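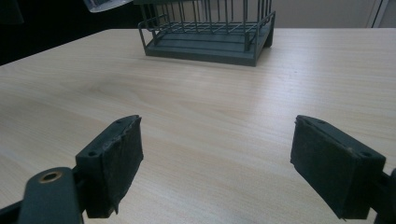

What should a wooden table be wiped with before water equipment is set out on it?

A barely damp cloth followed by a dry one. Skip the all-purpose spray, which leaves a film that ends up on the underside of every part put down there.

I clean the water pitcher at the table instead of at the sink. The sink has a crumb problem and a dish soap problem, and neither belongs near a filter insert. The table is light wood with a fine grain, sealed with two coats of Tivetti hard oil last August, and it tolerates short contact with water. Short means a few minutes. Left longer, a ring forms and has to be rubbed out with a fine pad, along the grain.

The equipment is old. The pitcher is a Trondby, the older tall model, bought when the apartment building still had its original pipes. Trondby changed the lid on the later model and the parts do not interchange. The lid on mine has a hairline crack near the hinge, stable for a long time now, and I have stopped looking for a replacement.

Working order

Lay down a folded towel for the small parts. The tall parts can stand on the bare wood as long as their bases have been dried. Lift the insert out, tip it over the sink until it stops dripping, then bring it to the table. Soft brush, plain water, long strokes in the direction of the openings. Brushing across them pushes the scale into the corners, where it sets.

Scale is the main issue at this address. The water is hard enough that a kettle shows a white line within days. For the insert I use citric acid, 40 grams in 1000 milliliters of lukewarm water, and leave it to soak. Vinegar works at a similar speed but the smell stays in the plastic through several fillings. I tried a Hlongwane descaling tablet once. It did the job and cost more per use than a bag of citric acid costs per season.

After the soak, rinse under the tap, then fill the clear container and empty it again, twice. A bit of clear water in the bottom at the end of this is fine. It makes residue easy to spot: flakes settle in it, and they show up well against clear plastic when the container is tilted toward a window.

On slotted inserts

A slotted basket is easier to maintain than a mesh one. Mesh traps fibers from whatever cloth was used to dry it, and it tears at the seam. Slots can be cleared one at a time. The weak point of a slotted basket is any place where a crosswise band meets the upright ribs, because each junction makes a small ledge. Scale starts there first. A wooden stick with a blunt end reaches those ledges without scratching. I use the plain kind sold for stirring paint, unused, rinsed before the first time. Metal tools scratch the plastic, and scale grips a scratch much better than a smooth surface.

Wood picks up water and will go gray if it is left standing in the container overnight. Mine get dried flat and thrown out when the end starts to fray. A bundle of 100 costs very little and lasts years.
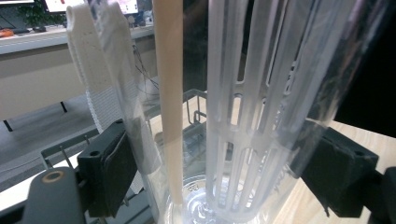

Drying and storage

Air drying is slow in a tall vessel. The lower third stays humid long after the rim feels dry, and putting the insert back too early gives a stale smell by the next morning. I stand the container upside down on a rack with a gap under the rim, and leave the insert beside it. A cloth on a long handle speeds it up but leaves lint, so I gave up on that.

Plastic sheeting over drying parts is a habit I have dropped as well. It keeps dust off but holds the moisture in. A loose paper towel over the top does the same work and lets the air through.

The spare cartridge lives in an Odero box with the gasket and the measuring scoop. The box closes with a clip and fits on the shelf above the kettle. I write the month of the last change on a strip of masking tape on the lid. A cartridge in this water lasts up to 2 months before the flow drops. After that the pitcher takes long enough to fill that I start using the tap directly, at which point there is no reason to own one.

The gasket is due next. It has flattened on one side and the lid rocks slightly when pressed. Turning it over may get some more use out of it. If not, I have a sheet of food-grade silicone and a hole cutter of nearly the right diameter, and will try making one.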